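I have three kids' worth of little toys in my house, and for years they lived in one giant bin that everybody dumped out on the floor to find a single ball. These days I sort the small stuff into clear plastic bags, and it has saved me so much crawling around! My sister-in-law in Teria does the same with her craft supplies, so it works for more than toys.

## What you need

- Clear bags, on the stiff side (I buy the Flaren ones, 30 to a pack)
- A table you can reach across
- Something to write on, like masking tape

## Getting the bag to stand up

Soft sandwich bags flop over and make you crazy. Get a stiffer one, stick your whole hand in and push the bottom corners out, then give the base a good press against the table. Pull the mouth as wide as it'll go. Mine always ends up lopsided, with one side higher than the other, and it's fine.

## Filling it

Flat things go first – lids, little dishes, play plates. Lay them down on the bottom and they help hold the base open. Then the round stuff, because balls roll into whatever gap is left (put them in first and you'll be chasing them). Anything long and bendy goes in last, toward the back.

Stop when the bag is half full. I know, I know, there's room for more! But you want to see every piece from the outside. 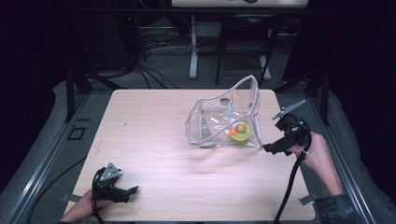

### Small balls and odds and ends

A lid or dish in yellow-green, an orange ball and an olive-yellow one: that's plenty for one bag. I like mixing colors so I can tell them apart through the plastic. Fold the top over twice, tape it, and write what's in there on the tape.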